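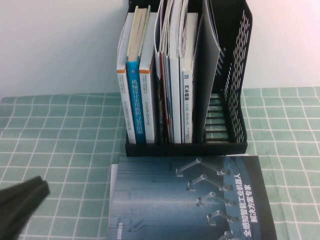
**Mostard** is a classroom storytelling program in which primary school students write short illustrated books and then turn them into simple computer games. It was started by Chepkoech Kariuki, a teacher-librarian at Muriithi Primary School, and grew out of a lunchtime club with six members. Its name comes from a misspelt condiment in the club's first finished story, a much-loved tale about a runaway sausage.

## How it works

Students begin on paper. Each story is capped at 200 words and must contain at least one point where the reader makes a choice — a fork in the road, a locked door, a stranger asking for help. Pairs then rebuild the story in Briria, a block-based coding tool designed by Ovidiu Gavrilă, adding their own drawings and recorded voices. The results are wonderfully varied, from spooky mazes to a game played entirely from the point of view of a snail.

Older students act as testers for younger ones, and their written feedback is kept with the paper copy in the school library.

## Spread

Réjean Tremblay brought the program to Caltance, where he ran it across two year levels and added a bilingual version. A shared catalogue followed, and it now holds 2000 student games, all free to borrow and remix.

## Showcase

The yearly showcase is held in July. Families play the games, vote for a favourite and can add an ending of their own — easily the liveliest part of the program's calendar. Entry is limited to 50 games.

## See also

- Interactive fiction
- Teacher-librarian
- Block-based programming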